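Odds-and-ends bin

From the Losaswood Household Encyclopedia

Contents
Names
History
Form and materials
Usual contents
Sorting and upkeep
Collecting
See also
Sources

An odds-and-ends bin (also catchall, oddment tray or, in a good many families, simply "the bin") is an open container kept in a house, workshop or classroom for small things that have no settled place of their own. It is a close cousin of the junk drawer, and the two are often spoken of as if they were the same, though anyone who has lived with both will know that they behave quite differently. A drawer can be shut and forgotten for years at a time. A bin stays out on the table or the shelf, where its contents are looked at every day, rummaged through, borrowed from and added to by whoever happens to be passing with a stray button in their hand.

Names

The plain phrase "odds and ends" is old and widely used, and the bin takes its name from it without much fuss. Local words are plentiful. In the hill town of Vevmont the container is called a tender, a word that older residents connect with the Tender, a small supply boat that once crossed the lake with whatever had been left off the main delivery. Freya Ackroyd, whose household survey of the town remains the fullest account of the subject, was fond of this explanation and repeated it often, but she admitted she had never found it written down anywhere earlier than her own notebooks. Families also coin their own names, and these can last for several generations after the first bin has rusted through.

History

People have presumably always had a pot or basket for loose things, and it would be hard to say when such a pot became an odds-and-ends bin in the present sense. The shallow metal kind is easier to follow. Many early ones were baking pans or parts trays that had outlived their first job and were carried home from a shop floor. The Catterall works, a sheet-metal firm outside Vevmont, sold a purpose-made model known as the Number 52, with sloping sides and a rolled lip, and it was so well liked as a wedding present that some couples are said to have received two. The firm's October catalog gave it a full page, with a drawing of a very tidy bin holding a ball of twine and a pair of scissors.

Ackroyd visited 132 homes for her survey and found at least one bin in nearly all of them. She noted with some affection that people tended to apologize for theirs before showing it to her, and then spent the better part of an hour telling her where each thing in it had come from.

Form and materials

Most bins are wider than they are deep. A shallow bin lets everything lie more or less in view, while in a deep one the small and heavy things work their way to the bottom and stay there until the whole lot is tipped out on a newspaper. Sloped sides are a real help, as a coin or a washer can be slid up the slope with one finger and doesn't need to be pinched out of a corner.

Sheet metal, wood, wicker and molded plastic are all common. Metal bins wear well and wipe clean, but they are noisy, and a metal floor will show scuffs before long. Some owners lay a piece of felt or an old dish towel inside to quiet it. Others drill small holes in the floor so that the bin can be screwed down, or hold it to the table edge with clamps, a habit carried over from the workshop and very useful where children like to pull the whole thing toward them. Wooden bins are gentler on their contents and look handsome on a sideboard, though crumbs and thread do gather in the joints.

Usual contents

It would be a hopeless job to list everything, and part of the pleasure of a bin is that no two hold the same things. There are, all the same, a few groups that turn up again and again.

Toys and parts of toys make up a large share in any home with children. Single building blocks, dice, marbles, tops and little stuffed animals land in the bin at the end of the day and are fished out in the morning. Soft toys take up a lot of room for their weight, but they have the advantage of being easy to find.

Hardware comes next: brackets left over from shelves, hooks, picture wire, a hinge waiting for its partner. Small hand tools often join them, above all the ones used so regularly that walking them back to the toolbox feels like a waste of an evening.

Electrical and electronic bits are the newest arrivals, and they have changed the look of many bins a great deal. Circuit parts, adapters and small boards now lie beside the blocks and brackets. Anything with exposed pins is better off near the edge, where a hand feeling about for something else won't meet it by surprise. 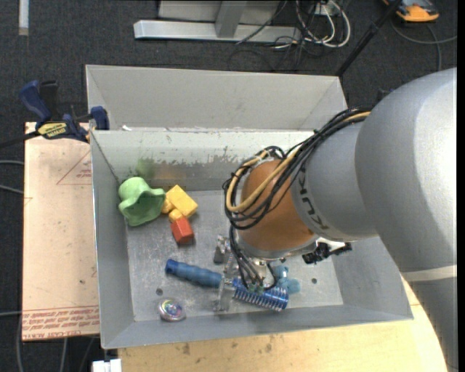 Mixed contents in a shallow gray metal bin, including a yellow L-shaped toy block piece, a small red cube, a metal bracket and a small spinning top.

Sorting and upkeep

Customs vary from house to house. Ackroyd recorded one family that turned its bin out every October and kept only what somebody present could put a name to, and another that had not knowingly removed anything in 25 years. Between these two lies the ordinary practice of going through the bin when it will no longer hold another thing, which usually means a slow afternoon and a pot of coffee — and a good deal of "so that's where it went."

Batteries, medicines and sharp blades should be kept elsewhere. Small magnets and other things that can be swallowed don't belong in a bin within a young child's reach.

Dividers are sold for most sizes of bin, and opinion about them is split. A divided bin is certainly neater, but some hold that it has then become a parts tray, and that a true odds-and-ends bin ought to leave its contents free to mingle.

Collecting

Old Catterall bins are sought after in a modest way, particularly those that still have their paper label. Bins sold with their contents left in place bring more than empty ones — a fact that puzzles dealers — and buyers have been known to ask that nothing be rearranged before the sale.

See also

Button tin
Junk drawer
Parts tray
Sewing basket

Sources

Ackroyd, Freya. The Vevmont Household Survey. Losaswood Press.
Catterall Sheet Metal, autumn catalog, household section.

Last revised Aug 21, 2018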